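Keeping artificial tulips looking fresh

Artificial flowers collect dust faster than most people expect, and red ones show it early. Go over the petals every 3 weeks with a soft, dry paintbrush, working from the center of each bloom outward. A hair dryer on the cool setting gets into tight bunches where a brush won't fit.

Keep the stems close together. Tulips that are spread out tend to lean, and the gaps show the wire. If the container is light, put a handful of gravel in the bottom before the stems go in.

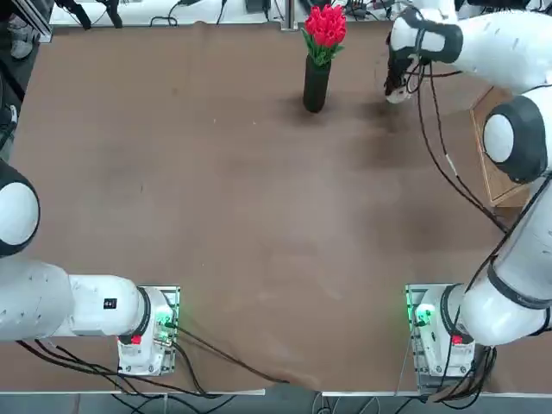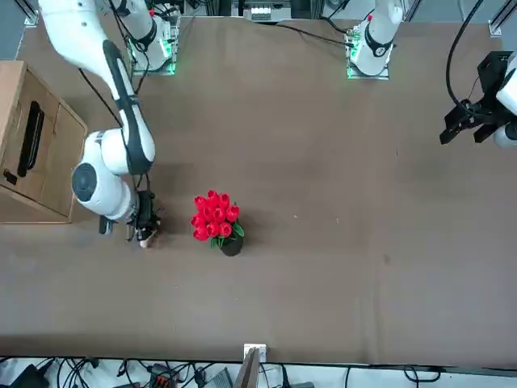
Red tulips bunched close together in a dark container on a brown tabletop.

Dark containers show fingerprints, so wipe them last with a barely damp cloth. Leave four inches between the flowers and anything you handle often, and keep them out of direct sun, which fades red first. When you store them for the season, stand them upright in a tall box with tissue between the heads.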